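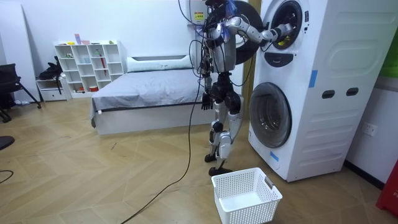
The stuck-arm fault: your questions answered
Last updated 20th October

So many of you wrote in after our post on the March laundry runs that we've put the answers in one place. Keep them coming, we love these!

What went wrong?
Treso, our laundry robot, was unloading the top drum of the stacked washer-dryer at our Bolanham flat. It closed its hand on the clothes, began to draw back, and the wrist caught on the rim of the drum. A person would wriggle free without thinking. Treso kept pulling in a straight line until the elbow motor got too hot and shut itself down, leaving the arm in the machine up to the wrist.

Did it fall over?
No! The legs run on a separate circuit from the arms, so it kept its balance the whole time. We were very pleased with that part.

Was anyone hurt?
No. The rule in the flat is that people stay behind the bed while the arms are live, and everybody did.

Why didn't the stop button free it?
Stopping and letting go are different jobs. The red button cuts power to the arms, and on this build an arm with no power locks where it is. That's a good thing if it is holding something over your foot, and a nuisance if its hand is in a dryer. We had to release the elbow brake by hand with the little key, then ease the arm out. It took 6 minutes, most of them spent finding the key (it now hangs by the door).

What was the actual cause?
Two things together. The control software had the drum opening slightly too wide, left over from the Kusberg machine we used before this one. And the force limit that should have stopped the pull was only being checked on the way in. Finding that second one was a real treat, if you like that sort of thing, and it explained a pile of odd little jerks we'd been blaming on the gearbox.

How often did it happen?
Three times in 900 unloads. We went back through the logs and found 117 more where the wrist touched the rim and slid off by itself, so the warning was sitting there all along.

What have you changed?
The force limit now works in both directions. If the wrist meets the rim, the hand opens, the arm goes forward a touch, turns and tries again. After two failed tries it waits for help.

Does the cable on the robot get in the way?
It can, if it gets under a foot. We check the slack before every run and again after any stop.

Will you share the fix?
Yes, with the next release of Từ, our control software. We want 3,000 clean unloads first and we're still counting.

I have the same build. What should I do today?
Measure your own drum opening and type the number in by hand. Keep the brake key within reach, and never pull on a locked arm.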